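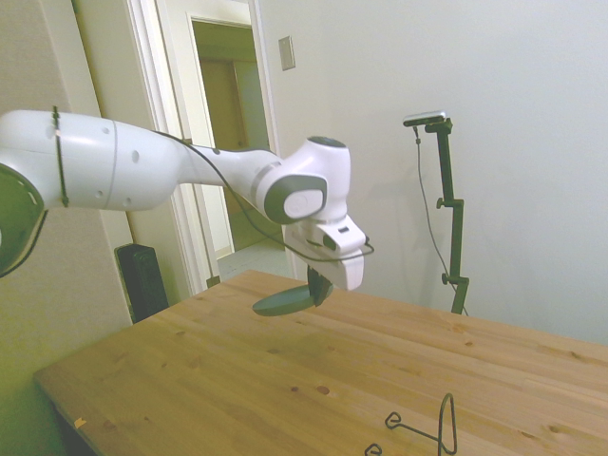
The pine table in the back room at Trollholm, with a black wire stand at the bottom right.

Trollholm open day: tables, wire and too much cake

I had been meaning to go to one of the Trollholm open days for years, and every year something got in the way, usually a wedding or my knees. This time I put it on the kitchen calendar in red, took the 59 bus out past the reservoir, and was standing at the gate a good ten minutes before they opened, in the company of a very patient spaniel and his owner, who had come for the cake and said so.

If you haven't been, Trollholm is a long low building that used to be a seed merchant's, divided up now into workrooms let to people who make things for the house. The front part is the bit you see from the road, with the big windows. Most of it is taken by Harb, who do wirework - hooks, racks, trivets, stands, those baskets you hang eggs in - and by Atia, who make plain pine furniture and will mend other people's. Behind them the building goes back and back, all white walls and white door frames, with a light tiled floor in the hallway that must be lovely in hot weather and perishing in January.

I started with Atia, as my husband has been promised a new kitchen table since before our daughter left home. Macarena Alarcón was showing people round, and she was very generous with her time considering I asked her the same thing about varnish twice. She likes knots. She told us she used to turn the boards to hide them, in the early days, and then customers kept ringing up to ask for "one with more going on", so now the knots go on top where you can see them. I must say I came round to her way of thinking as the morning went on. The tables in the front showroom are beautifully finished and I was frightened to put my bag down on them. The one in the back room was much more my sort of thing, blonde wood with a good strong grain, several dark knots and a few small scuffs. There's a little orangey mark near the front edge of it too, which I became rather fond of. Ours at home has a purple ring from a blackcurrant episode and I have stopped apologising for it.

Macarena's advice for scuffs on pine, which I wrote on the back of my bus ticket: a damp cloth first, laid flat and left for a bit, then let it dry properly before deciding whether it needs anything more. If it does, fine paper, always along the grain, and oil after. She is firmly against doing just the scuffed patch, as you end up with a pale saucer in the middle of your table and everyone's eye goes straight to it. You do the whole top or you leave it be. I shall be leaving it be.

Then a cup of tea, then Harb.

I hadn't expected to enjoy the wire as much as I did. Rocío Gallardo does the bending demonstrations, with a peg board and a pair of pliers whose handles have been wrapped so many times they look like parsnips. She makes one of the simple stands start to finish while you watch, from one straight length of wire, and she talks the whole way through it and never seems to look down. First the bend at the top, then the two legs brought round, then the feet, which are curled over at the ends. The curl is for the table's sake. A cut end of wire will dig into soft wood like a fork into butter, she said, and pine is very soft wood indeed, so nothing leaves the bench without its feet turned. I've thought about this more than is sensible since I got home, and have been round the house looking at the feet of things.

The black stand on the table in the back room has the same sort of feet, two small curled ones, with the wire going up and over in an upside-down loop. It's a very slight thing when you see it against all that pale wood, just a bit of drawing, really. I'd have walked off with it if I were that kind of person. There was a flat round disc in there as well, a dark green-grey, and I spent a while thinking how well that colour would go with our kitchen tiles. My husband thinks it would not. We have agreed to look at it again when the tiles have been cleaned.

Visitors were then let loose on the pliers, four at a time, and I joined in with a young couple and a retired gentleman who had done a bit of beekeeping and was very handy with wire on account of the frames. I was not handy. My first foot curled inwards, my second curled inwards rather more, and the finished article leans like somebody listening at a door. Rocío was kind and straightened the worst of it over her thumb. It is on the windowsill now holding up a postcard, provided the window is shut.

Some practical things for anybody thinking of going. The parking is on grass and slopes, so wear flat shoes. The cake is in the front showroom and goes quickly - I had the lemon, and then, in the interests of fairness, the ginger. The hallway to the back rooms is level all the way and wide enough for a pushchair, though there was a bit of shuffling when two met. The toilets are through the brown door past Atia's timber store and the lock wants a firm push. There is a step down to the Harb side which caught me both ways.

Prices seemed fair to me. The smallest Harb hooks are in a bowl by the till and you simply rummage. Atia work to order, and Macarena had a list on the wall of the sizes they keep patterns for. I measured one of the little side tables with my own tape, being that sort of customer, and it came out at 51 centimetres across, which would go in the alcove with just enough room left to get a duster down the side. I have put my name down for one, with knots. She asked how many and I said as many as she could manage.

I caught the bus back with four hooks, a jar of wax I hadn't planned on, and my leaning stand wrapped in a paper napkin. The next open day is in August and they are hoping to have the yard gate mended by then, so that you can come in from the footpath side and miss out the slope. I've told my sister she is coming. She has a pine dresser with a candle burn on it and would like a word with Macarena.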